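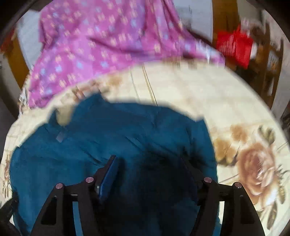
About the Hiller bench

Mirnitz keeps hand-held grippers in working order for groups that record household handling tasks: folding, lifting, turning, putting away. The shop has six people and one main product line, the Hiller two-finger gripper. Most of our day goes into setup, checks and repair. A smaller part goes into recording with the tools ourselves, mostly on clothing and bedding, so that the people who replace the pads also know what the pads are used on.

What we look after

A Hiller has two jointed finger assemblies, each with a wide arm, a narrow arm and an angled tip. The tip carries a soft pad on its inner face. Nearly all faults we see come from three places: the pads, the pivots and the camera mount.

Pads are a wear part. They glaze over on smooth cloth and pick up lint on everything else. We inspect them every 100 closing cycles during a new setup and every 300 after that. A glazed pad is wiped, dried and tried again on the slip gauge. If it still slips it is replaced, and the second pad is measured before the tool goes back into use. Pads need not match in color. They do need to match in thickness.

Pivots are checked by hand with the tool powered down. Side play at the fingertip should be under 2 mm. Above that figure the pins come out and the bushings are replaced on both sides, even when only one side is loose. We do not oil pivots on tools used with fabric.

The camera mount is set last. A mount that has moved will spoil a whole session of recording while the tool itself feels normal in the hand. We tighten it, mark the screw heads with paint and close the fingers 20 times. If a paint mark has shifted, the setup starts over.

How a setup is done

Melahat Oral runs the bench and wrote most of the procedure. The tool is cleaned, the fingers are opened fully, and the open position is stored as zero. The fingers are then closed on nothing, and the tips must meet along their full length. A gap at the top of the tips usually points to a bent narrow arm. A gap at the bottom is nearly always a pad that was not seated before the glue set.

After the bench checks, the tool goes to cloth. Padded jackets are part of the standard set, along with sheets and blankets. Quilted shell fabric is slick and thick at the same time, and a tool that is slightly out of line will hold a towel but drop a sleeve. The operator works from the edge of the garment toward the middle and notes each slip on the job sheet.
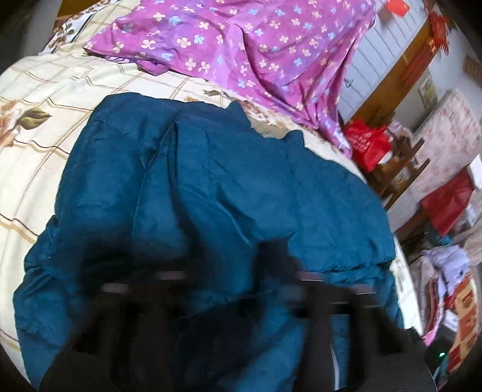 Ayten Güneş would like the cloth check to come before the mount is painted - in her view it shows up loose parts that the bench check misses, and the paint then has to be done twice. The order is under review. For now the written procedure stands.

Repairs and returns

Tools come in from Didov and Gökçe as well as from our own stock. Each one gets a job sheet, and the sheet stays with the tool until it leaves. Muammer Kocabaş handles intake. Please send the tool with both pads fitted, even if they are worn out. The wear pattern tells us which arm is out of line, and without it the first hour goes into finding that out again.

We do not repair cracked arms. They are swapped, and the old part is kept until the customer has signed off.

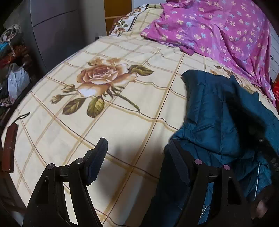
Hiller gripper at a padded jacket, cloth check.

Working with us

Pad replacement and mount setup are done at a fixed price. Pivot work is quoted after inspection. Training for operators covers daily cleaning, pad inspection and how to read the job sheet, and it is held at our shop. The next course is in September. Questions about training go to Meron Worku, and questions about parts go to Gönül Coşkun.

Page last updated 7/26/22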